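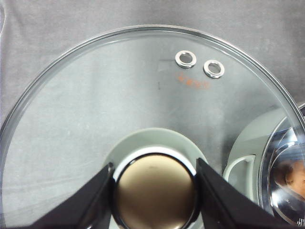
Glass lids: what's worth doing and what isn't

Every few months another list of lid tricks does the rounds, and every few months I try the ones that look least daft. Most of them don't survive a week in a working kitchen. A few do. I've kept this page to glass saucepan and casserole lids, the see-through kind with a knob in the middle, as those are the ones people write to me about.

Cleaning round the steam vents

The usual advice is a paste of bicarbonate and vinegar, left to fizz. I have never understood the faith people put in this. The fizz is over in a moment and what you're left with is slightly salty water. Washing-up liquid and hot water shift more grease.

Vents with a metal ring round them are the part that really does need attention. Fat and starch creep under the collar and go brown. An interdental brush from the chemist fits through most of them, and an old toothbrush will do the outer face. Soak the lid for 5 minutes first, in water as hot as your hands can stand, and let the lid warm up gradually if it has come out of a cold cupboard. Cocktail sticks get recommended everywhere. They snap off in the hole, and then you have a new job.

If the brown won't budge after two goes, leave it. It's a stain.

The knob

Take it off now and then. On most lids it's held by one screw from the underside, and the gap between knob and glass is where the smell comes from when a perfectly clean lid smells of last month's curry. Wash both parts, dry them properly, put any washer back the way it came out, and do the screw up until it stops turning easily. Then stop. Mircea Dobre wrote in February to tell me I was fussing and that he gives his an extra half turn with a big screwdriver. I'd still advise against it. Glass doesn't like being pinched.

Be careful with metallic-looking knobs. Plenty of them are a coloured finish over something else, and scouring powder will find that out for you. Soft cloth only.

Cloudiness

There are two kinds and the tips pages never separate them. One is limescale. Wipe a patch with a little lemon juice or vinegar, wait a minute, rinse and dry it. If the patch comes up clear, do the rest. The other is etching from the dishwasher, where the surface itself has gone, and no amount of lemon, toothpaste, denture tablets or car polish will bring it back. I have tried all four. The toothpaste added scratches.

Printed markings on the glass fade too, particularly in the dishwasher. If yours gives a size or an oven limit, write it down somewhere while you can still read it. Once the print has gone you're guessing, and I wouldn't guess about the oven.

Drying

Flat on a folded towel is fine for ten minutes and poor for an hour. The cloth stays damp underneath and you get a tide mark on the glass. Turn the lid over halfway, or dry it by hand and be done. Standing it on edge against the tap looks clever until somebody wants the tap.

Storing

I've been through the racks. The Sutis one, which grips by the rim, was made for lids thinner than any I own. The Andrade wire stand holds them well enough but takes up more shelf than the lids did in a pile. Stick-on hooks inside the cupboard door, two to a lid, work on a smooth painted door and fall off a textured one, usually at night.

What I do now is dull. Lids go upside down on their own pans, knob pointing in, with a bit of old fleece or tea towel between glass and metal. The next pan sits on top if it's a light one. Big lids that belong to nothing go upright in a washing-up bowl at the bottom of the cupboard. A magazine file does for the small ones.

Chips and cracks

Run a dry finger along any metal band and look closely at the glass next to it. A chip there means the lid goes in the bin, well wrapped, and I don't care how good the set was. The same goes for a crack running from a vent or from the screw hole. There's a tip about sealing hairline cracks with clear nail varnish. Ignore it. Heated glass with varnish on it is still cracked glass, and it's now over your dinner.

Don't put old lids in with the bottles and jars either. Cookware glass is usually kept out of ordinary glass recycling, so check what your council says.

Related pages: Burnt-on milk. Non-stick pans and when to give up. Do silicone lids smell?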